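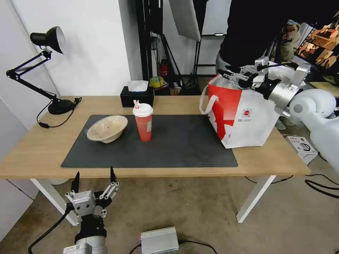 According to Fathima Barua, the weak point in most utility networks is the vendor's remote access account, and she spent the first half hour of the Skadwood open day going through the reasons. Such accounts are often shared, seldom expire, and tend to sit outside the password policy that covers regular staff.

The visit took place on Wed 2 June at the Skadwood operations center, which monitors control networks for small water and power utilities. Attendance was capped at 16, split into two groups.

Monitoring runs on Kiron, a passive sensor connected to a mirror port on the plant switch. It sends no traffic of its own. Alerts go to a queue with 3 severity levels, and only the top level pages an engineer at night. Refugio Galindo showed the queue from a drill held in March: 995 alerts in one shift, most of them from a single misconfigured time server. The filter rule written afterward is one line long.

The second session covered segmentation. Eustaquio Ayala walked through a test network with 200 addresses, divided by Vuso firewalls into an office zone, a relay zone and a plant zone. Remote logins end in the relay zone and are recorded there. File transfers into the plant zone are still approved by hand, and he gave no date for changing that.

Questions were mostly about log storage. Records are kept on site and copied nightly to a second building. A member of the group asked if the copy is encrypted with the same key as the original. It is, for now. Separate keys are planned for the next hardware refresh.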